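### 4.2 Texturrandomisierung und Greifplanung aus der Handkamera

Die Regelung läuft in zwei Schleifen. Außen der Planer, der aus dem Kamerabild der Hand eine Greifpose schätzt und als Zielpose weitergibt, innen ein kartesischer Impedanzregler mit 1000 Hz. Die äußere Schleife ist deutlich langsamer und darf auch mal aussetzen - der Regler hält dann die letzte gültige Pose. Alles, was in diesem Abschnitt steht, bezieht sich auf die Simulation. Reale Versuche erst in Abschnitt 6.

Als Simulator dient Dretel in der Fassung, die seit September im Repository liegt. Szenen werden von Drosulex erzeugt: Eine Szene ist eine Liste aus Körpern, jedem Körper wird unabhängig eine Textur aus dem Pool zugewiesen. Der Pool enthält 400 Texturen - Stein, Holz, Stoff, Gemälde, Rauschen, einfarbige Flächen. Keine Einschränkung, was auf was darf. Eine Wand kann Marmor sein, ein Tisch ein Gemälde. Frühere Fassungen hatten eine Plausibilitätstabelle (Holz nur auf Möbel usw.), die haben wir gestrichen, sie war aufwendig zu pflegen und die gelernten Merkmale hingen danach zu stark an der Farbe des Untergrunds.

Die Handkamera sitzt starr am Greifergehäuse und schaut in Richtung der Finger. Beide Finger bleiben dadurch im Bild, was für die Kalibrierung nützlich ist, für die Segmentierung eher lästig. Wir maskieren sie nicht. Versuche mit Maske ergaben instabile Schätzungen kurz vor dem Schließen, wenn Maske und Objektkontur sich überlappen. Abb. 3 zeigt zwei Ansichten aus einer Szene. 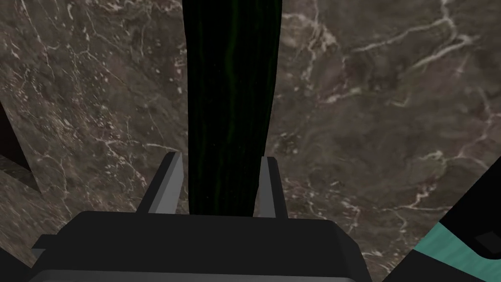 Warum wird die Greifpose nicht direkt aus dem Tiefenbild berechnet?

Bei schmalen, aufrechten Körpern liefert die Tiefe allein zu wenige verlässliche Punkte an den Kanten, und die Normalenschätzung kippt dort leicht um 90 Grad; das Farbbild trägt die Kanteninformation, die Tiefe nur den Abstand. Das Netz bekommt deshalb beide Kanäle, und der Tiefenkanal wird im Training zufällig ausgeblendet.

**Abb. 3.** Simulierte Ansichten der Handkamera. *Erste Ansicht:* geöffneter Greifer vor einem aufrechten, sehr dunkelgrünen Körper, Hintergrund mit Marmortextur. *Zweite Ansicht:* geöffneter Greifer ohne Objekt zwischen den Fingern, Fläche mit Gemäldetextur (van Gogh, „Sternennacht“) neben untexturiertem Dunkelgrau.

**Wahrnehmung.** Encoder mit geteilten Gewichten für alle Kameras, danach zwei Köpfe: einer für die Segmentierung des Zielkörpers, einer für die Greifpose relativ zum Handkoordinatensystem. Der Posenkopf gibt zusätzlich eine Konfidenz aus. Liegt sie unter der Schwelle, verwirft der Planer die Schätzung und fährt eine Suchbewegung (siehe unten). Die Schwelle wurde auf dem Validierungssatz einmal festgelegt und danach nicht mehr angefasst.

Schwierig sind vor allem zwei Situationen. Erstens dunkle Körper mit wenig Struktur, die nach oben aus dem Bild laufen - die Länge ist dann aus einem einzelnen Bild nicht bestimmbar, das Netz muss sich auf den unteren Teil verlassen. Zweitens Texturen, die selbst Konturen enthalten. Bei Gemälden erzeugt die Textur Scheinkanten, an denen ein rein kantenbasierter Ansatz Objekte vermutet. Eine Silhouette im Bild eines Bildes ist eben auch eine Silhouette. Die Vergleichsmethode nach Shih fällt genau hier ab, auf einfarbigen Flächen ist sie dagegen gleichauf mit unserer.

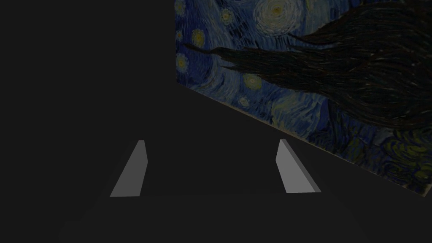

Der umgekehrte Fall, also große Flächen ganz ohne Textur, ist weniger dramatisch als erwartet. Die Segmentierung bleibt stabil, nur die Konfidenz des Posenkopfs sinkt, und zwar auch dann, wenn gar kein Ziel im Bild ist. Das ist gewollt. Ein hoher Wert ohne Ziel wäre gefährlich, weil der Planer sonst auf leeren Raum zufährt und dort schließt. Im Training sind deshalb Ansichten ohne greifbaren Körper enthalten, mit Ziellabel „kein Griff“. Ohne diese Negativbeispiele traten in der Auswertung regelmässig Griffe ins Leere auf, meistens an Kanten zwischen zwei verschieden texturierten Flächen.

**Planung.** Aus jeder akzeptierten Schätzung werden 50 Kandidaten gezogen, Streuung entsprechend der vorhergesagten Kovarianz. Jeder Kandidat wird auf Kollision geprüft (Gehäuse, beide Finger, Handgelenk) und nach Abstand zur aktuellen Gelenkstellung bewertet. Der beste geht an den Bahnplaner. Nachbarkörper werden für die Prüfung um einen festen Rand aufgeblasen. Das ist konservativ - in engen Szenen bleibt manchmal kein Kandidat übrig, obwohl ein Griff geometrisch möglich wäre. Eine adaptive Aufblasung haben wir ausprobiert, hat aber mehr Streifkontakte erzeugt als zusätzliche Griffe.

Findet der Planer nichts, startet die Suchbewegung: kurzer Rückzug entlang der Greifachse, Drehung um dieselbe Achse, neues Bild. Maximal 2 Wiederholungen, dann Abbruch und Eintrag ins Protokoll. Die Drehung ist wichtiger als der Rückzug. Das Netz sieht im Training alle Rollwinkel der Hand, ein um 90 Grad gedrehtes Bild ist also kein Sonderfall, und Scheinkanten aus der Textur verschieben sich dabei gegenüber den echten Körperkanten nicht - erst die Verbindung aus Drehung und Abstand macht sie anhand der Parallaxe unterscheidbar.

**Regelung.** Beim Anfahren niedrige Steifigkeit quer zur Greifachse, hohe entlang. Kurz vor dem Schließen wird umgeschaltet. Der Übergang ist eine lineare Rampe, kein Sprung; mit Sprung schwang das Handgelenk in der Simulation sichtbar nach und die nächste Posenschätzung war unbrauchbar. Geschlossen wird kraftgeregelt, mit einer Obergrenze, die für alle Körper gleich ist. Körperspezifische Grenzen wären möglich, setzen aber eine Klassifikation voraus die wir an dieser Stelle vermeiden wollten.

**Werkzeuge.** Sämtliche Läufe werden mit Vurnance aufgezeichnet: Kamerabilder, Posenschätzung, Kandidatenliste, Gelenkzustände, jeweils mit gemeinsamem Zeitstempel. Jeder Lauf lässt sich aus Szenendatei und Startwert bitgenau wiederholen, sofern dieselbe Treiberversion installiert ist. Bei abweichendem Treiber unterscheiden sich die gerenderten Bilder in einzelnen Pixeln, das reicht gelegentlich schon, um eine Schätzung über oder unter die Schwelle zu schieben. Das Auswertungsskript stammt von Mpho Visser und liegt bei den Szenendateien; es liest nur die Protokolle und braucht den Simulator selbst nciht.

Offen ist noch die Beleuchtung. Sie wird bisher nur in der Helligkeit variiert, Richtung und Farbe bleiben fest. Harte Schatten kommen in den Trainingsdaten daher kaum vor, was sich in Abschnitt 6 bei den realen Versuchen wieder bemerkbar macht.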